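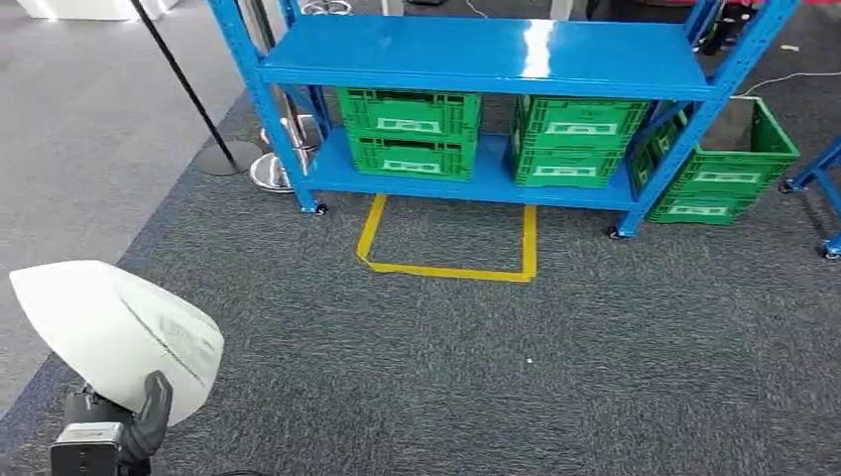
Paul and the crates: where we are after the first trial

By Hashini Begum, Kestotel Grustville, 3 October 2022

Management's update went out last week and called the robot trial "a strong start." I read it twice and I still don't know what it's supposed to have started. I work on the packing side, I was there for most of it, and a few of us thought the newsletter should carry a version from the floor.

The robot is called Paul. Clukov, who supplied it, let us know that the name was ours to choose, but it came with Paul already on the paperwork. Its job is to take green crates off the blue rolling shelves and put them down where they're needed, and to hold and move the gray panels that go out with the larger orders. Both are jobs people here do all day long. Management says both are hard on the back, and I won't argue with that part. Steinar Damgaard was off for weeks in February with his shoulder, and it was panels that did it.

During the trial Paul moved 373 crates. That number was in the update. The update left out that 34 of them had to be finished by a person, usually because the crate was sitting crooked on the one under it. Anybody who has stacked crates in a hurry knows they sit crooked. We nudge them with a knee and carry on. With Paul you stop, wait for the arm to back off, straighten the crate, step out past the yellow tape and start it up again. Deolinda Quintela did most of that, and by the end of the trial she was squaring up every stack before Paul got to it. She asked me what that job is called. It isn't on her job sheet, and it isn't in the time savings either.

The tape is another thing. Each shelf now has its marked place on the floor and the rule is that you keep it clear. Fine by me, a clear floor is a good floor. But we used to roll the shelves to wherever the work was, and now the work goes to the shelves. That adds walking. I asked whether the walking had been measured and was told it would be looked at in the next round.

I want to be fair about the panels, where I expected the worst. A panel is wide and flat and awkward for one person, and until now it has been a job for 2 people if you do it by the book, which we mostly don't when we're short. 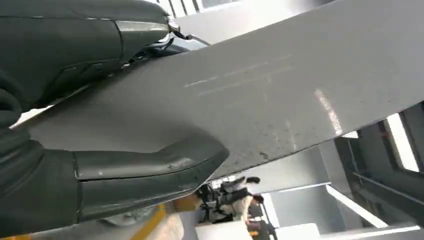

Paul can get hold of one and keep hold of it, and I have no complaint about the grip. My question is about what gets checked. When Gayan Dissanayake carries a panel he looks it over on the way, and if it's scratched or dirty he puts it to one side. He has never been asked to do that and he doesn't write it down. If the carrying goes to Paul, then the looking has to go to somebody, with time set aside for it. So far the plan has no name in that box.

Roy Hartley from operations came down to talk to us and spent 20 minutes taking questions, for which thanks. He said no jobs would go "as a result of this trial." Steinar asked about the one after it. Roy said he couldn't speak to a trial that hadn't been planned yet. I'm sure that's true. I'd also point out that the tape is down and the shelves have been given fixed spots, so somebody is planning something.

I'm not against the machine. If it spares the next person a shoulder like Steinar's, I'll happily step around it. What I don't want is to find out in a year that we've kept the bending and the fixing, lost the easy parts of the shift, and been told we're saving time.

We've sent Roy a short list of what we'd like before the next round. We want the stoppages reported next to the crate total. We want the straightening and restarting written into somebody's hours, with training for it, and at present only Deolinda has had any. We'd like panel checking given to a named person on each shift. And we'd like to see the walking measured before the floor plan is made permanent.

He has promised a written reply and I'll print it here in full when it comes. If you worked alongside Paul and saw it differently, better or worse, write to me or leave a note in the newsletter tray by the packing office.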